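I've been selling the Pundex seed-saving kit out of my shed for a while now, and people keep asking me what's in it and whether they need it. So I've finally written it all down in one spot.

The short version: it's a box of bits for keeping your own veggie seed dry, sorted and labelled over winter. You get 80 paper envelopes, 13 tubes with caps, a bag of silica beads, a soft pencil and a little sieve. The price is $80 plus postage, same as it was in August.

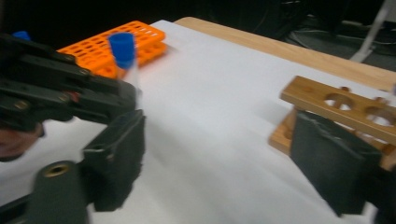 The envelopes are my favourite part (I know, I know). They're plain brown paper with a flap that folds over twice, so tiny stuff like lettuce and poppy doesn't leak out the corners. Helmut Kettler folds them for me, and he's a lot neater than I am!

Pencil beats pen for the labels, by the way. Ink fades on me every single year, and then I'm left guessing which tomato is which -- usually wrong.

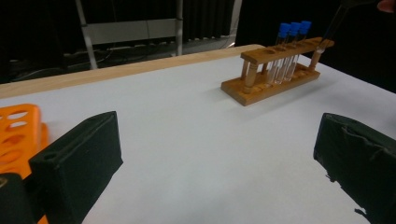 For beans and peas, skip the tubes altogether and stick with envelopes in a big jar. They need to be properly hard before you store them. If your fingernail leaves a dent, give them another week on a tray somewhere airy. The sieve is for chaff, and it's fine enough for carrots and parsley. 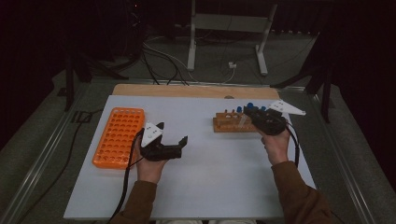 Tomato seed needs a few days fermenting in water, then a good rinse, and then drying on a plate before it goes anywhere near a tube. The kit doesn't come with a rack, so use whatever you've got. A wooden one with four holes does nicely for a small batch, and an orange plastic one with a whole grid of holes is handy if you grow more than your family can eat. Coloured caps help too. I like blue ones because I can spot them at the back of the cupboard.

Refill beads are $11 a bag. Email me if you'd like extra envelopes thrown in.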